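Desk arm build – backlash at the wrist and a washed-out camera
Home Builds > Arms and Grippers

flusside
Second month on this one. Six joints, hobby bus servos, gripper on the end, mounted at the left side of my desk. The task is pick and place with small household objects: mug by the handle, coffee capsule, small cup. The mug is fine. The smaller objects fail more than 30 times in 100, nearly always on approach, with the fingers landing a little to the left of the target.

Objects for the current run are laid out on the bare desktop, no mat, no fixture. 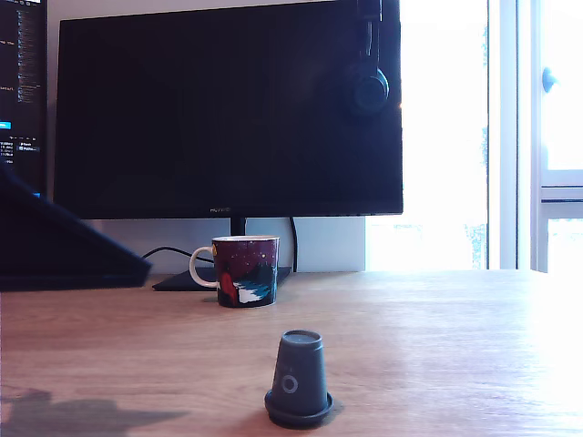 trelora_y
Left on every approach, or only when the arm is reaching far out? If it grows with reach, you have slop in the base or shoulder. If it stays constant, look at your camera calibration first.

flusside
Grows with reach. I re-ran the calibration on Thursday with 472 samples and the residual was fine, so I had ruled the camera out. Shoulder is the next suspect. The bracket there is printed and I can feel it give when I push on the elbow by hand.

Mug approach comes in from above and to the left, then the fingers drop beside the handle. 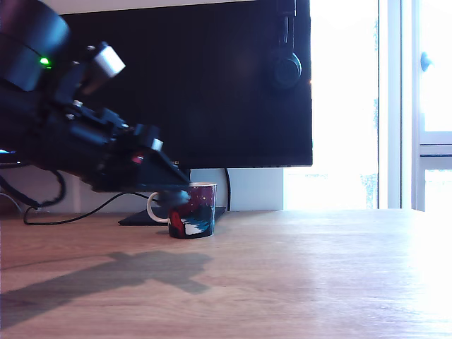
Speed makes a difference too. At half speed the error shrinks but does not go away. I have not tried a pause before closing.

hositz
I disagree about ruling out the camera. You have a window on the right, and the right side of the desk goes almost white. A good residual only covers the light you calibrated in. Run it again in the evening with the blind down.

trelora_y
Glare would give scatter. He has a steady offset that grows with reach – that is mechanical.

hositz
Not if it hides one edge of the object. The fitted center then shifts the same way every time.

flusside
Tried both. Blind down at 7 pm, old bracket: slightly better on the capsule, no change on the cup. New bracket with 2 extra screws into the base plate: most of the offset is gone on both. 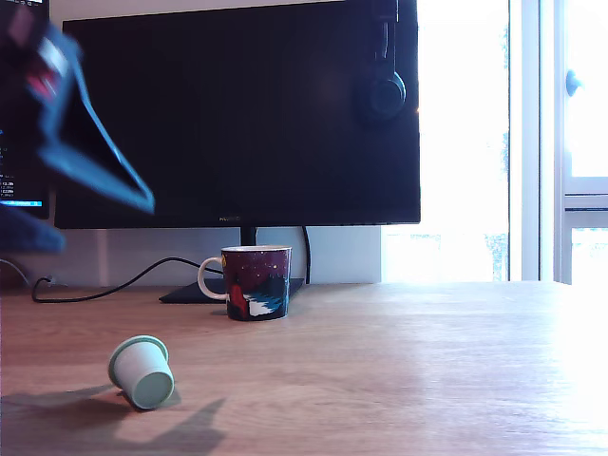 The remaining error looks like wrist backlash. I am going to approach every target from the same side so the gears are always loaded in one direction, and add a short settle time before the grip.

trelora_y
Check the horn screw on the wrist servo before you change any code. Mine backed out in February and gave the same symptoms.

hositz
Still worth keeping the blind down. Post the capsule numbers separately when you have them.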